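Julthorpe House News

Bedding swap and winter laundry hours

The linen room at Julthorpe House reopens on 15th October after the new shelves went in. Residents can trade worn sheets for clean ones at the counter on the ground floor. Bring the old set folded, with the size written on the slip. Twin and full sizes are in good supply. Queen sets are short until the Mindard order arrives.

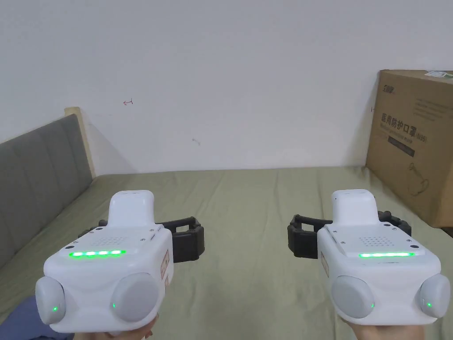
Washer changes

The six old washers on the second floor have been replaced. The new ones take cards only, so please use up your tokens in the dryers before February. Evaristo Becerra has the card forms at the front desk. If a machine stops mid-cycle, call extension 477 and leave the door shut.

Fitted sheets should be washed apart from towels. Towels get caught in the corners and the whole load comes out damp. Use the low heat setting for anything with elastic.

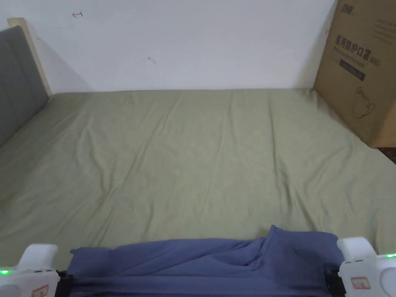 Green fitted sheet on a bed with a gray headboard.

Blankets and comforters still go to the large machine in the basement. Sign up on the sheet by the elevator.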